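March 24, 2024
Workshop notebook, Jastgate
Beeswax finish for food boards, second round

Started from the recipe of February, with less wax. The February mix was too hard in the jar and I had to scratch it out with a spoon. Today I took 37 g of yellow beeswax and 187 g of mineral oil. The oil is the Dorko one, the wax comes from Zabala, same block as last time.

Melted the wax in the small pot over water, on low. I did not stir until all of it was liquid, then I added the oil slowly. It went cloudy when the oil came in, so next time I want to warm the oil a little before. After some minutes it was clear again.

Poured into three jars. One has a crack near the thread, please do not use it for anything which goes to a customer. I marked it with blue tape.

Test pieces are beech, maple and walnut, all sanded to 240, wiped with a damp cloth to raise the grain, and sanded again by hand. The walnut still has a burn mark from the saw on one end. I left it there, the test is for the face only.
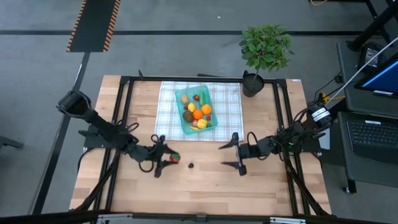 Author: finishing bench, Skuvedance workshop
Role: wood finishing and repairs

First coat on at 10:20. The maple takes almost nothing. The beech drinks it very fast and looked dull again before I had finished the other side, so I gave it more. Walnut becomes much darker than I expected, nearly too dark for the set of small boards, but the color is nice.

I let the pieces stand on edge for 24 hours before buffing. In February I buffed after one hour and the surface stayed sticky for days, with dust in it.

Questions for me:
Is the mineral oil slower in the cold room? The heater was off this morning.
Would a third coat on beech help, or only waste the mix?
I should try the water drop test on an untreated piece also, I forgot it last time and had nothing to compare with.

To order: cotton cloths, the white ones without seam. Also 2,000 grit paper, we have only one sheet and it is folded.

The used cloths are in the metal can with lid. Pot is cleaned but still smells of wax, do not cook tea water in it.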